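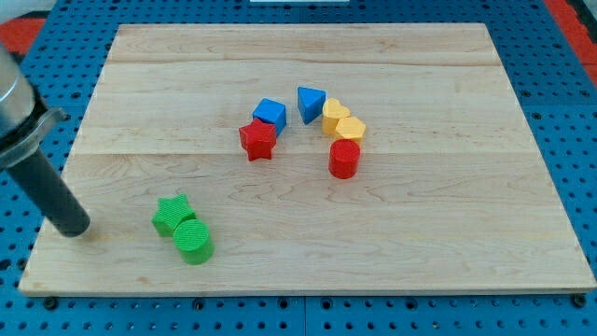

Maple board, blue pegboard table.

So I've been baking bread again, and before you roll your eyes, hear me out, because I have opinions about crust now and I need to put them somewhere other than the group chat (Jordan has muted me, I'm pretty sure).

It started in July when the oven in our old apartment finally gave up. We'd been limping along with one working element for months, and I had gotten used to pulling out loaves that were dark on one side and the color of printer paper on the other. Then we moved into the place on Haslam Street and the oven here is a monster. It's ugly and it squeaks, but it gets hot! The first loaf I made in it was burned black on the bottom and I was so happy I took it next door to show Subira, who was very nice about it and did not eat any.

Anyway. The starter. Mine came from Ainhoa Pacheco, who I used to work with, and she got hers from an aunt, so it's older than my car and a lot more reliable. I kept it in the fridge for most of last year and fed it whenever I remembered. It smelled like nail polish remover when I took it out. I figured it was dead, poured off the gray stuff on top, gave it some rye flour and went to bed. By the second night it had climbed out of the jar and down the side of the cereal box.

What I'm making these days is a plain white loaf with a bit of whole wheat in it. I mix it after dinner, fold it a few times while we watch TV, and leave it on the counter overnight if it's cool or in the fridge if it isn't. Shape it in the morning, let it sit while I drink my coffee and answer emails I should have answered yesterday, then into the big pot with the lid on. The lid comes off after 25 minutes in every recipe I've read, but I leave mine until I can smell it from the hallway. Very scientific.

The thing I got wrong for years was cutting it too soon. I know, I know, everybody says to wait. But it's bread! It's hot! There's butter right there! My dad used to tear the end off the loaf in the car on the way home from the bakery and that's the way I was raised. Then Devendra came over for lunch, and I had a loaf that had been sitting out since 8 that morning, and it sliced like a dream and the inside wasn't gummy at all. I had honestly thought gummy was just what sourdough was like. So now I bake early and hide it from myself under a dish towel.

Slicing is its own problem. Our bread knife is the one from Reece's college apartment and it has maybe five good teeth left. I do the sawing thing, crumbs go everywhere, the dog comes running. I like a wide board for bread, wider than you think you need, with enough space for the loaf and the butter and somebody else's elbow. Maple is my favorite. It's pale, so you can see what you missed when you wipe it down, and it doesn't drink up oil the way our old one did. I rub ours with mineral oil when it starts looking thirsty and I never, ever put it in the dishwasher (RIP to the one my sister gave us, which split right down the glue line).

Oh, and flour! The store was out of my usual so I bought a bag of something from the Polish place on the corner and it soaks up way more water. My first dough with it was like modeling clay. The second one I added a good splash extra and it came out so much better than anything I'd made all summer, big shiny holes, the works. Jordan said it was "fine," which from Jordan is a parade.

Next up I want to try a seeded one with sunflower and flax. Reece Tindall, if you're reading this, I still want your grandmother's rye recipe, and you did promise. I'm also down to my last 7 ounces of whole wheat, so if anyone's driving out toward Ledden this weekend and passing the mill shop, text me. I'll pay you in toast.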